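The Clunham Station

Areti Galanis got to the compressor station at 8 in the morning and signed the book at the gate. The page above her name was blank. The guard looked at her pass, looked at the back of it, and raised the bar.

The Skamano line ran 1289 kilometers from the fields to the border, and Clunham was the last station before the meter. After the meter the gas belonged to somebody else. Her grandfather had welded part of it. He used to say he had put his name on the inside of one of the pipes, in chalk, where the gas would rub it off in a day.

She had been hired to write the closing inventory. The company wanted every valve, gauge and chair on a list before the contract ended, and the ministry wanted the same list with different headings. She had two clipboards.

The station manager was a heavy man called Skov. He gave her coffee and a hard hat and walked her through the turbine hall. Two of the machines were down. The third was turning, and they had to shout.

"What's it moving?" she asked.

"Less than yesterday," Skov said.

He showed her the control room. There was a wall of old dials, painted the green of hospital corridors, and in front of it a desk with three screens. The screens had come later, paid for by the buyers on the other side. The dials still worked. Skov trusted them more, and he tapped one with his knuckle as he went by.

She started with the furniture. Desks, six. Lockers, nineteen. By noon she had finished the ground floor and the canteen, and she ate her sandwich on the back step, where the pipe came out of the ground for a few yards and went under again. It was painted yellow once and was now mostly brown. She put her hand on it. It trembled a little, like a bus waiting at a light.

In the afternoon she did the paper archive. There were letters in it from before she was born, in four languages. One was from a buyer's engineer named Fliltimero, who had come in a cold May to see the first gas go through. He thanked the station for the soup. He wrote that his government had been nervous about the contract and that his wife had been nervous about the trip, and that both could now relax. Pinned to it was the answer, typed, one line long. The soup was available at any time.

She read it twice and wrote it down as correspondence, one folder.
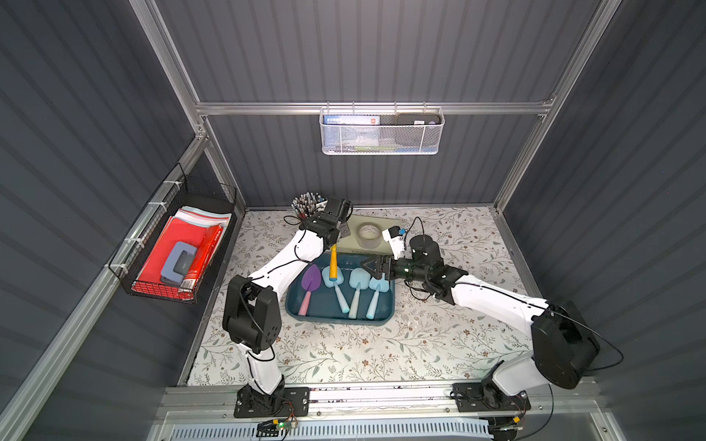 Two robot arms at work over a flowered tabletop.

Skov found her there at five. He sat down on a box of meter charts.

"They called," he said. "They want the pressure down to 700 by tonight."

"Kilopascals?"

"I didn't think they meant people."

"And tomorrow?"

"Tomorrow they'll call again."

She asked him what he thought would happen. He rubbed his knees. He said that in the old days, when the two sides weren't speaking, the dispatchers still spoke. Every morning at six the phone rang, and a woman across the border read him her number and he read her his. If the numbers matched, they hung up. They had done that through two wars that he could name and a currency reform. He had never met her. Once her number was wrong and he asked if she was all right, and she said her mother had died, and then she read him the correct number.

"Does she still call?"

"It's automatic now. The meter tells the other meter."

Areti looked at her clipboard. The ministry's form had a column for condition, with room for one word. The company's form had a column for value. She had left both empty for the archive.

"What would you put?" she asked.

Skov took the company's form and held it away from his face, because he had left his glasses in the control room. He studied the line for a long time.

"What did you put for the lockers?"

"200 for the lot."

"Put the same," he said. "Then they'll come and fetch it. If you put nothing they'll burn it."

She wrote 200. On the other form, under condition, she wrote dry.

They went back down to the turbine hall together. The operator on shift was a boy of twenty or so with his sleeves rolled up. Skov nodded to him, and the boy turned his chair to the screens and began to bring the pressure down. It took most of an hour. Skov stood with his back to the screens and watched the dials. When the needle was where it was supposed to be, he took a pencil from his shirt and wrote the number in the log, and the time, and his initials.

Through the window the flare stack had no flame on it. A truck was parked by the fence with its lights on.

"You'll need to count the dials," Skov said.

"I'll do them in the morning."

"There's a room over the canteen. The bed's all right. You should add that too, the bed."

She took the key from him and went up. The window faced the pipe. She added one bed, one lamp and one chair to both lists, and set her alarm for half past five, so that she would be downstairs at six, when the phone used to ring.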